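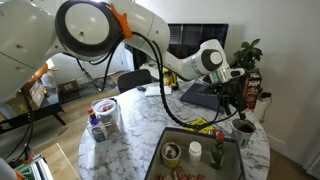 Tolmont hand-crank pasta roller: review after four months

I bought the Tolmont in February to replace an older roller whose crank kept falling out. It cost 157 dollars with the fettuccine cutter included. The spaghetti cutter is sold separately and I haven't tried it.

The rollers are the best part. Dough goes through evenly from the widest setting down to the second thinnest, and the sheets come out with straight edges. The thinnest setting tears anything with much whole wheat in it. For ravioli I stop one notch earlier.

The clamp is less good. It opens wide enough for a kitchen counter, but the pad is small and slips on anything polished. My old Wetholm had a bigger foot and never moved.
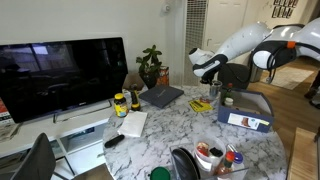 Cutting is quick if the sheets have dried for a few minutes. I use 275 grams of flour and 3 eggs, and that feeds 4 people with a little left over. A round marble table like this one is a nice place to roll and dust dough, though I would test the clamp on the edge first — a curve gives the pad even less to hold. Small glass cups are handy too, for stamping out rounds when you want filled pasta.

Cleaning is the usual story. No water, just a dry brush once the scraps have hardened. The brush in the box sheds, so I use a pastry brush.

I'd buy it again for the rollers. If you only make pasta at the holidays, the cheaper Tawhiri will do, but its settings are stiff and the handle is short.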